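Search this journal
Enter keywords
Go

November, late evening

Oana Ilie finally talked me into the open day at Ikholm. I went in with low expectations and two cookies from the welcome table, and I came home with sore feet and a brochure I won't read.

The brochure says the Verunach project will "change how we handle small objects." Fine. The small objects turned out to be felt-tip markers. I stood behind a row of high school kids while Aníbal Ramalho explained the setup, very fast, as if somebody had offered him money to finish early. Two arms, one table, a handful of markers, caps and all. My niece manages markers well enough with one hand and a juice box in the other.
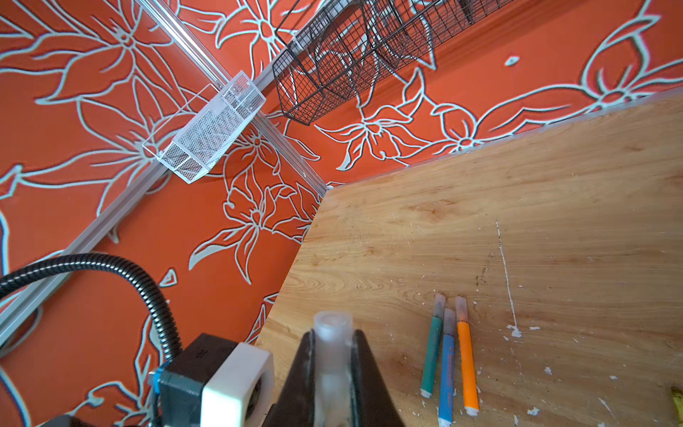

I asked him how many tries it took before they dared show it to the public. He said 291 for this task, and he said it proudly. Then I asked how many of those worked and he started talking about lighting. A man from Ansah wrote something down at that point, so at least I wasn't alone.

What I will give them is the wallpaper. Great big flowers on orange, like my grandmother's kitchen in Gramodport. I'd have paid the six dollars for parking just for that. The tabletop has white paint all over it and I liked that too – it looked like people work there. The rest of the building is all glass and slogans.

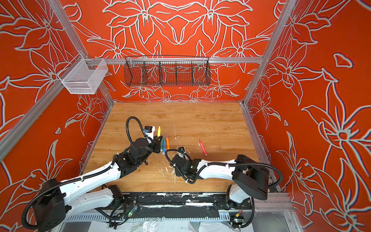 Both arms at the markers, Ikholm open day.

Dalva Batista thinks I'm being unfair. In the car she kept saying that hands are hard, fingers are hard, give it time. Maybe. I sat through 40 minutes of talk and I still don't know who needs this, or what it costs, and the price question got a smile and a business card.

Must call Oana tomorrow and be nicer about it than this. Also return her umbrella.

21 comments | Share

Contact | Back to top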